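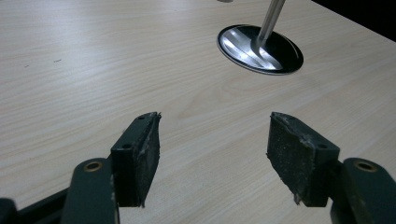

Do you need to oil a wood-look desk?

Laminate never needs oil. A damp cloth and a dry cloth will do it, and the bottle of Plakton desk oil I bought in May can go live under the sink with the other bottles.

I learned this after oiling mine twice. The oil sat on top of the printed grain for two days like a guest who'd missed every hint. My sleeves got most of it.

In my defense, it's a convincing grain. Pale beige, wavy, running off on the diagonal like it had somewhere to be. Some tree may have posed for it.

The desk is a Wular, bought secondhand for 64 dollars from an office that was closing. New it was 400, according to the man selling it, who also told me it would fit in a Saab.

It did not fit in a Saab. It fit in a Saab with the legs off, the front seat all the way forward and me riding home with my knees against the glove box.

Best feature by a mile is the cable grommet. Black rim, set flush in the top, silvery inside. I have owned cars with less finish on them.

It has never held a cable, mind you. There's a metal pole coming up through it, and the cables go over the back edge the way they did on the old desk.

I did look into a second grommet. Rulotov sells them in packs of 11. I would like to meet the person with that desk.

Cleaning, for those who asked (two of you): lift everything off, wipe along the grain even though the grain is a picture, then go over it dry. Streaks show up worst where the light hits.

Tiny dark specks are a separate hobby. Some are crumbs. Some are ink. I scrubbed at one for almost 11 minutes before trying a fingernail, and I still couldn't tell you what it was.

Skip the scouring side of the sponge. It dulls the sheen, and then you have one matte patch to look at on every call - ask me about the left corner.

Anyway, free to a good home: one bottle of desk oil, mostly full. Pickup only. Bring your own sleeves.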